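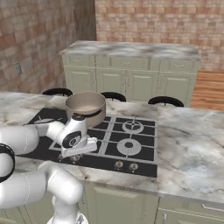 Is the Provlow kitchen pack worth paying for if you only want to try a few robot tasks at home? For one or two tasks I'd stick with the free trial, but if you plan to keep at it past the first month, the full pack pays you back in saved evenings.

I've had it since March, on the 175-dollar hobby plan, and I've put way more hours into it than I meant to (sorry, garden). You get a simulated kitchen, an arm, a pile of cookware and 2,336 starting layouts, so the pan isn't always waiting in the same spot. My first try at a pan handle task was a mess - the gripper kept coming in too low and shoving the pan across the grates. I fiddled with the approach angle until almost midnight on Saturday and finally got 8 clean grabs in a row. I may have cheered!

Setup took me four tries. The installer wants its own folder and doesn't tell you so, and I only found that out when Palesa Cele answered my post on the user forum. Thank you, Palesa!

My gripes: the manual is thin, and changing the cabinet color means reloading the whole room, which gets old fast. Also, the fan on my poor laptop now sounds like a hair dryer.

Ans Stevens asked in the comments how it stacks up against Fustelex. I've only used their demo, and it ran smoother on my machine, but it had one kitchen and no way to add my own pans. I'm downloading the newer version tonight.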